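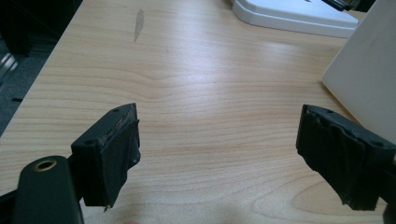 Speaker notes, Gostport library talk, July 2026
Reading true stories aloud to sevens and eights

**Start**

Say hello, check the back row can hear. Don't read the slides out.

Open with the first page of *The Bimar Ferry*. Read it slowly and stop at the rope. Ask what they think is at the other end. Leave a gap even if it feels long.

**What the book is**

- Picture book, Siretti, large format, still in print.
- True story of a river ferry pulled across by hand for 72 years.
- The whole text is 1,181 words. A class can hear it in one sitting with time left to talk.
- There is also a radio documentary and a long book for adults. I like both, but the picture book is where I would start.

Show the flood spread. It has no words on it. Turn the page only when the children have finished looking — most adults turn too soon, and I did for years.

**True or made up?**

Children ask this straight away. Say yes, it happened, then say which bits the author had to guess. The note at the back lists them: what the ferryman said to the cow, the colour of the second boat, the weather on the last day. Read the note aloud as well. It is short and they like being let in on it.

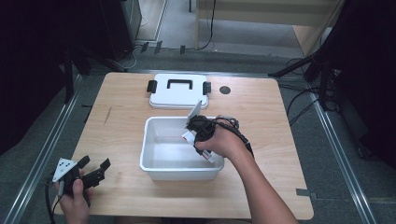

Page 2

**Pairing it with other books**

Put it next to one made-up story about a river. Read the made-up one second. Ask which one they believed more. I have had classes choose the made-up one, and the talk that followed was better than anything I had planned.

If the group is older, use the Oosthuizen book of bridge stories. It has 12 chapters and each stands alone. Skip the fourth with younger ones, as there is a drowning in it.

**Practical points**

- Sit lower than you think. Hold the book out to the side, open flat.
- Read it through at home twice. The names of the villages are hard to say.
- Paperback copies split at the middle. Buy the hardback if the budget allows.

**Questions**

Likely one: is it too slow for children used to screens? Answer: try the rope page and see.

Mention the October session on maps in stories. The sign-up sheet is by the door. Take the spare book lists home.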